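Stendel Countertop Grain Mill, Stone Grinding
Item no. 3549
Maker: Eyvindsson
Category: Kitchen / Mills and Grinders
Availability: in stock at the Flirnville store, other locations on request
Page updated: 2022-11-25

Overview

The Stendel is an electric grain mill for the home kitchen. It grinds wheat, rye, spelt, oats, rice, dry corn and buckwheat between two stones, and the flour falls directly in your own bowl. It is made for persons who bake bread two or three times a week and want to have fresh flour each time.

We sell this mill already for several years and we use one of them in our store kitchen in Flirnville. Most of what you find on this page comes from that daily use.

Specifications

Hopper capacity: 800 g of wheat
Output, wheat, fine setting: 90 g per minute
Grinding settings: 23, with click
Stones: ceramic and corundum
Housing: solid beech, oiled
Power cord: fixed, leaves at the back
Included: mill, wooden hopper lid, cleaning brush, printed manual

About the speed

Customers sometimes tell us that 90 g per minute sounds slow. For a normal loaf with 500 g of flour you wait less than six minutes, and in this time you can weigh the salt and prepare the water. A faster mill makes the flour warmer. If you bake for a big family and need several kilos at one time, please look at the Venden instead. It has a stronger motor and a larger hopper, but it is also much heavier and it takes more space.

Choosing the setting

Turn the ring on the hopper to the left for fine and to the right for coarse. Always do this while the mill is running. If you turn to fine with the motor off and grain between the stones, the ring will become stiff, and force is not good for the thread.

Settings 1 to 4: fine flour for bread, cake and pancakes
Settings 5 to 9: flour with some grit, good for rye sourdough
Settings 10 to 15: semolina and polenta
Settings 16 to 23: cracked grain for porridge and for soaking

The numbers are a starting point. Each pair of stones is a little different, and after the first few kilos they fit together better, so the same number gives a finer flour than in the beginning. With a new mill we recommend to grind one cup of white rice first and throw it away. The rice takes with it the loose stone dust from the factory.

What can go in, and what cannot

The grain must be dry and clean. A simple test: put a kernel on a hard plate and press it with a spoon. If it cracks with a sound, it is dry enough. If it becomes flat like an oat flake, leave the grain spread on a tray in a warm room overnight and test again.

Please do not grind linseed, sesame, poppy seed, nuts or coffee alone. The oil closes the surface of the stones. A spoon of linseed mixed in a full hopper of wheat is no problem. Popcorn is harder than other corn, and it should be ground first at setting 16 or higher, then a second time at the setting you want. Chickpeas can be ground the same way, in two steps.

Cleaning

For normal use there is nothing to wash. Brush the spout after grinding and leave the lid open for one hour. Once a month, or when you change from a grain with gluten to one without, take off the hopper by turning the ring fully to the right until it comes free, lift the upper stone, and brush both stones. Water must never come on the stones. We must also say clearly that brushing does not make the mill safe for a person with celiac disease. For this person a separate mill is necessary.

If the stones became greasy, grind a handful of rice at a middle setting. Sometimes it needs two handfuls.

The beech can be wiped with a cloth that is a little damp. It likes some food-safe oil every January, when the heating makes the air dry -- walnut oil is nice, but think of guests with an allergy.

Noise

It is a stone mill and it is not silent. With a full hopper the sound is lower than with an almost empty one. A folded kitchen towel under the mill helps more than you would think, specially on a hollow counter.

Placement

The mill should stand level, at a distance from the stove and from the steam of a kettle. Before you order, measure the space under your wall cabinets with the lid open. Several customers forgot the lid and had to find another place for the mill. The spout is high enough for a normal mixing bowl, but not for a tall stand mixer bowl.

Spare parts

Stone set, upper and lower, sold only as a pair
Hopper lid, beech
Adjusting ring
Cleaning brush, pack of two

All parts are kept in Flirnville and usually leave the store the next working day. The stones do not need sharpening. In a household they last very many years, and most sets we replace were damaged by a small stone in the grain. Pour the grain through your fingers before it goes in the hopper -- it takes only a moment.

Guarantee and returns

Eyvindsson gives a guarantee on motor and stones, and the card is inside the manual. Please keep the carton at least for the first weeks. A mill that was used can be returned if something is wrong with it, but we cannot take back one that was washed with water inside.

Trying the mill before you buy

You are welcome to bring your own grain to the store and grind it at the counter. One cup is enough to compare a fine and a coarse setting, and you take the flour home with you. The Venden stands next to it, so both can be tried with the same grain. 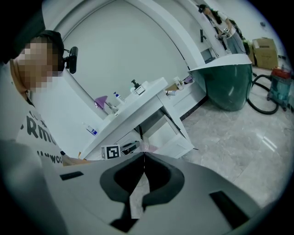 Bring also a paper bag or a jar with a lid. Fresh flour should be used the same day, or kept in the freezer if you ground too much.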